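Practicing an instrument at home: which tips are worth your time

Every few months somebody hands me another list of household tricks for music practice. Hang a blanket, buy a special mat, put rice in a sock and leave it in the piano. I have tried most of them in a small house with thin walls, two rented violins and an old upright. A few work. A lot of them exist to sell you something.

Quieting the room

Egg cartons on the wall do nothing. They are thin cardboard, and sound goes right through. If you want to bother the neighbors less, start with the gap under the door. A rolled bath towel pushed up tight against it did more for us than the Hamann door kit, and we already owned the towel. Move the player away from any wall you share with another household. For an upright piano, pull it a few inches off the wall and set the feet on scraps of thick carpet.

A full bookcase is supposed to work wonders. I noticed a little less echo, and the same amount of trumpet next door.

Rosin, fingerprints and sticky keys

Wipe the strings and the top of a violin with a dry cotton cloth after playing. An old T-shirt is fine. The Julstead polishing cloth comes in a nice tin and wipes exactly like an old T-shirt. Keep furniture spray, window cleaner and rubbing alcohol away from varnish, whatever the video says.

For piano keys, use a barely damp cloth and follow it with a dry one, wiping toward yourself so nothing runs down between the keys. Skip the toothpaste trick. It is gritty, and I have seen what it does to old ivory. 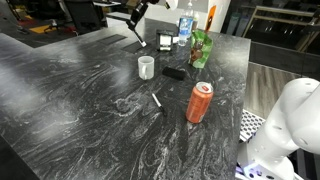
Does a bowl of water in the room keep a piano in tune?

It might slow the drying a bit in a closed closet, but in a normal living room with the heat on it does next to nothing. Keep the piano away from vents and outside doors, run a real humidifier in January if you own one, and pay for the tuning.

Keeping track of practice

Charts are where I get most doubtful. The Flomstead practice planner has 6 colored sections per page, and we filled in two of them before it went in a drawer. What lasted was a scrap of paper on the music stand with the next hard measure written on it. Cross it out when it goes well, write down another.

I also don't believe in big round numbers. One site told my daughter she needed 1,000 repeats of a scale. She got bored, played it badly and learned it that way. Ten slow minutes before supper got her further -- with the case left open on the bed so there was no unpacking to argue over. Close it again at night, though, if you have a cat.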